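Print this page | E-mail this page

Room Acoustics for People Who Don't Do Acoustics
Handout 6: Absorbers, and why your ceiling has holes in it

Okay, last time we clapped our hands in the stairwell and listened to it ring, and a few of you asked me afterward why the stairwell rings and the reading room doesn't, when they're nearly the same size. Good question, and it's most of what I want to cover in this one.

Sound hits a surface and three things can happen to it. Some bounces back, some goes through, and some gets turned into a tiny bit of heat. That last part is what we call absorption, and we give every surface a number for it between zero and one. Zero means everything comes back. One means nothing does (an open window is a one, if you think about it — the sound leaves and it's gone). Painted concrete is down near zero. A thick curtain with deep folds is a lot higher, at least for the high notes.

And "at least for the high notes" is where people get into trouble! I once sat in a café in Liso that had been carpeted on the floor AND halfway up the walls, and it still sounded terrible. All the hiss and clatter was gone but the low rumble of voices just hung there. Carpet is thin. A thin soft thing only does much for short waves, and low notes have long ones. Please remember this when somebody wants to fix a boomy room with a rug.

So how do you get at the lower stuff? Two ways.

First way: go thick. Mineral wool, a few inches of it, with an air gap behind if you can spare one. The air gap is free and it helps a lot, because the air moves fastest a little way out from the wall and hardly moves right up against it. You want your fuzzy material where the air is moving.

Second way: make the air bounce. Blow across the top of a bottle and you get a note. The plug of air in the neck is a weight, and the air in the belly is a spring. Weight on a spring, so it has one favorite pitch. Now take a flat sheet, put lots of small holes in it and hang it with a space behind. Every hole is a bottle neck and they all share one big belly. Put some felt or wool back there to add friction and you've got an absorber that you can tune.

What you can play with:

- Hole area. More open area pushes the favorite pitch up. Open it up far enough and the sheet hardly matters, it's just a cover for the wool.
- Sheet thickness. Thicker sheet, longer neck, lower pitch.
- Depth behind. Deeper space, lower pitch.

You'll see the formula in the reader and I'm not going to copy it out, but do the worked problem with the 80 millimeter gap before we meet. Then change the gap and do it again. It takes ten minutes and it'll stick with you much better than anything I say.

A word on the Kaufmann hall, since we're visiting in October. Before the refit the echo was so long that speakers had to stop between sentences. Wool alone would have calmed the top end and left the bottom alone, so the ceiling got a mix: perforated panels at one depth in the middle, a deeper set along the sides. When we're in there, stand in the center and say something in a low voice, then walk to the back corner and say it again. Write down what you hear before you talk to anybody else about it.

Oh, and paint. People love to repaint these ceilings with a thick roller, and a clogged hole does nothing at all. Spray, thin coats, and check the holes after.

For next time: problems 13 and 42 in the reader, plus one paragraph on the worst-sounding room you use every week. Don't pick the stairwell, I've read enough about the stairwell :)

Extra credit if you can find a room that's too dead. They're rarer, and I think they're worse — you talk and it feels like the words drop on the floor.

Related handouts
Handout 4: Echo, flutter and the hand clap test
Handout 5: Reverberation time the easy way
Handout 7: Keeping the neighbors out (walls and doors)
Falent Library reading room, notes from the walk-through
Wimow rehearsal space, before and after

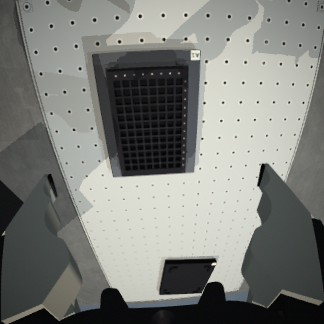

Wimow posted a comment under this handout: I did the gap problem twice like you said and the pitch dropped less than I expected when I doubled the depth. Is that the square root doing it, or did I mess up the units again?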